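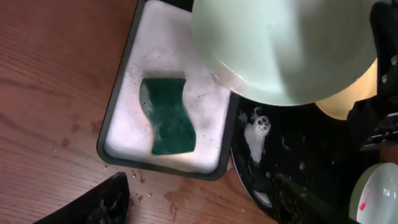 Dishes first, conversation later

The lunch rush at Stoltness ends at 3, and the kitchen gets loud in a new way. There's the extractor fan, there's the radio, and then there's the arm – a steady little whirr from the wash-up corner, where Mater is working through the bowls.

Mater is the robot dishwasher the canteen took on in June, built by a small firm called Skakell. It washes the way people do at home, with a sponge and a tray of suds, and it's a joy to watch! On a busy day the canteen sends back 415 pieces, and the arm takes the bowls and plates. Pans with burnt-on rice still go to a person.

The two kitchen porters used to spend most of the afternoon bent over that corner. Now one of them preps vegetables with the cooks and is learning sauces, and the other runs the stockroom (and has strong views on where the lentils belong). Neither lost any hours, a condition the staff had in writing before the crate was opened.

It hasn't all been smooth. Training took 40 shifts, far more than planned, and everyone has learned to scrape plates properly – leftovers in the foam mean a fresh tray. The porters decide when to stop the arm, and they do, often.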